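Matilde Simões on Three Seasons of "Voyle" and the Part She Nearly Turned Down

By Gonçalo Rocha
Friday, November 1, 2024
53 shares | 2 comments

Matilde Simões had one scene in the pilot of "Voyle." She played the night clerk at a port office, and the script gave her four lines. By the end of the third season the clerk had become the second lead, with her own storyline and most of the final episode.

"The contract was for a single day," Simões said. "I had a stage job in January that paid for six weeks, and the dates touched. My agent's advice was to drop the series."

She kept both. The production moved her scene to a Monday, the theater's day off, and she took the train back that night. The call for a second episode came after the pilot had been edited.

Simões trained for the stage and worked in touring companies before "Voyle." The change in method took her most of the first season. On stage, she said, she set the size of a gesture by the back row. On the series she set it by the lens, and she began asking the camera crew which one was on before each setup.

"A 35 and an 85 are different jobs," she said. "With the 85 I keep my head still and let the eyes do the work. With the 35 the hands are in it, so I have to know what they are holding and where I put it down."

She keeps a notebook for continuity. For the third season it ran to 153 pages, with one page per scene and a column for props. The script supervisor has her own record, and Simões said the two rarely disagree.

The clerk's accent was a longer problem. The writers had placed her in Plitar, the show's made-up harbor town, and left the speech open. Simões worked with dialect coach Kenza Abdel Hamid, who built it from recordings of two fishing villages and then removed a third of the features.

"Kenza's rule was that I should be able to argue in it," Simões said. "If I lost it when I got angry, we took something out."

Her next project is "Cullirness," a feature directed by Abílio Torres. She plays a land surveyor who returns to a town she once mapped. Shooting is finished, and she has seen a rough cut without music. She would not discuss the ending.

On a fourth season of "Voyle" she was brief. The writers have an outline - she has read two pages of it - and no dates have been set.

"I would do it," she said. "I would want the clerk to leave the office more."
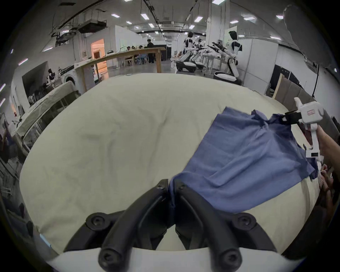
Custódio Nogueira: The accent slips once in season two, in the customs hall argument, and I always took it as deliberate. I would like to know if that was one of the features they took out later.

Related
"Cullirness" Adds Two to Its Supporting Cast
"Prunis" Ends After Second Season
How "Voyle" Built Its Harbor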